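Gebreyes Archive Project: where we've got to
Progress report for the Brorkumen Fund
September 21, 2025
14 shares | 3 comments

Hi Dzifa,

You asked for something a bit less stiff than the last report, so you're getting it the way I'd tell it over coffee. The short version is that the recordings are going well, the catalog is behind, and I need to ask you for a change to the budget (see further down, it's a small one!).

When I wrote to you in July we had just moved the Gebreyes letters out of the family's garage and into the reading room. I'd guessed a week for unpacking. It took most of a month, mainly on account of the rust. Whoever tied up those bundles loved a paper clip, and every one of them had to be eased off by hand before a page could go near the scanner. Hagos did nearly all of it and I'd like that on record somewhere, so here it is.

As of this week we have 1796 pages scanned. Most are letters, with a fair number of shop receipts mixed in, and a whole run of church notices that I had no idea were in there. The receipts are a treat. You can follow the price of coffee through a whole decade, and on the back of one somebody has worked out the cost of a wedding, crossed it out, and started over with fewer guests.

The catalog is where we've slipped. I promised you every scanned page would have a date, a sender and a one-line summary by now, and we're only part of the way there. The trouble is the dates. Half the writers used the Ethiopian calendar, a few used the Gregorian one, and one cousin switched between them whenever he felt like it, sometimes in the same letter. Bereket started out converting everything as he went along, then found he'd been off by a year on anything written in the fall, so he's gone back and is redoing those. I'd still rather have it late and right. My new guess is that we finish the catalog before the end of the grant period, with a little room to spare.

The interviews have been the happy part. Mesfin has sat down with two of the sisters and their uncle so far, and the uncle talked for so long that we had to book him again. He remembers the bakery, the landlord, the bus route, the lot. There are two more people on our list who've said yes but haven't picked a day yet.

Now the money. We set aside a line for travel and have hardly touched it (everybody turned out to live closer than we thought), while the line for boxes and folders is nearly gone. Acid-free folders went up in price after we got our quote from Emby, and we're using more of them than planned. Could we move what's left of travel over to supplies? I've attached the sheet with both lines on it. If you need a formal letter, tell me and I'll write one.

One other thing. The catalog software, Imitz, still won't sort names written in Tigrinya properly. Their support desk has been polite about it and that's as far as it's gone. For now we're keeping a second spelling in Latin letters next to each name, which works fine but slows down the typing.

The next report will have sample pages from the catalog and, I hope, the first finished transcript. Come and visit if you're nearby, the kettle's always on.

Eusebio Arrieta 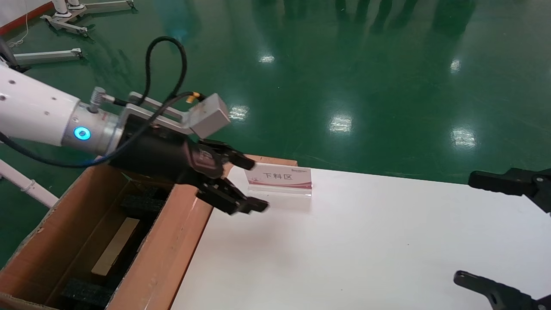

3 min read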